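Label rules, round two

If you make cider, perry or fruit wine and sell any of it across the state line, this month's item is for you (and if you only sell from your own barn in Murnthorpe, stick around anyway, it may catch up with you). I spent a long morning at the Clitville session on direct shipping permits, and my notes run to 14 pages, so I'll stick to the parts people keep calling me about. 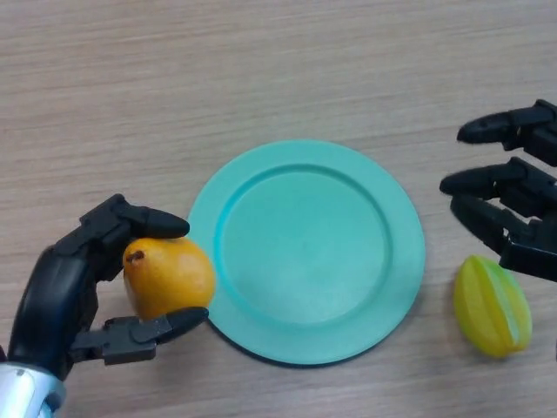 Photo: Tahsin Bhuiyan

First, the permit itself. The renewal form now asks for your yearly volume in gallons, and small producers who stay under 3,000 get the short version. It's two pages! Fill it in yourself, save the lawyer's fee, and send it with the $300 check before the end of March.

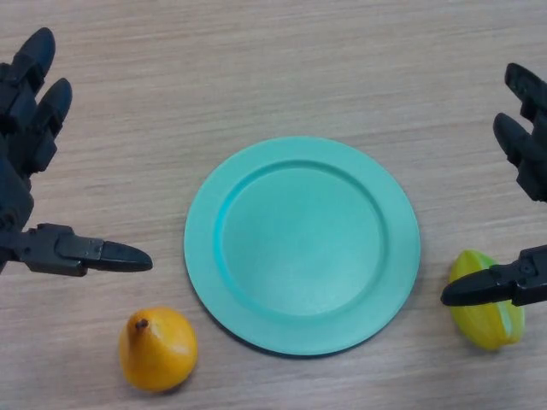
Tasting rooms came up next, and this is where the room got loud. The question was whether a pour served with food counts as a sample or a sale, and the speaker from Khondokar Cellars had plainly been through it with an inspector. Her point was that the food has to be there, on the table, when the glass goes down. An empty plate like the turquoise one here wouldn't get you very far, I'm afraid. Put out crackers, cheese, whatever you like, and write it on the tab.

Then there's the distributor contract. Zudard has sent its new one to most of us by now, and I'd read clause 9 twice before signing. It says they can drop you with short notice but you can't leave before the term is up.
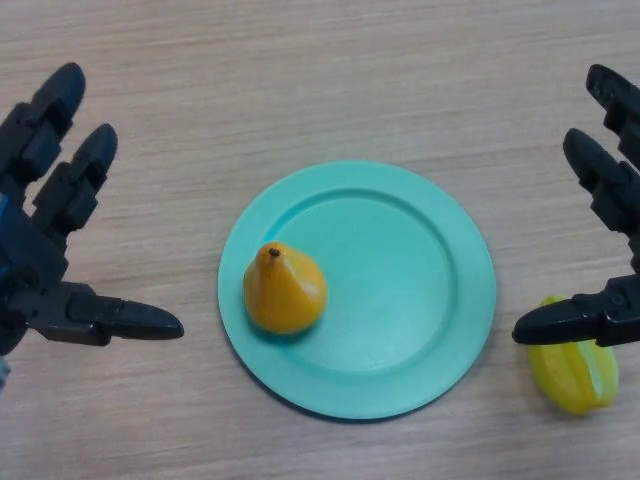 I asked whether that clause could be changed and was told yes, if you ask before you sign. Two members already have. Send me your marked-up copy and I'll pass it along with theirs, names taken off. Next time I'll get to the bottle deposit paperwork.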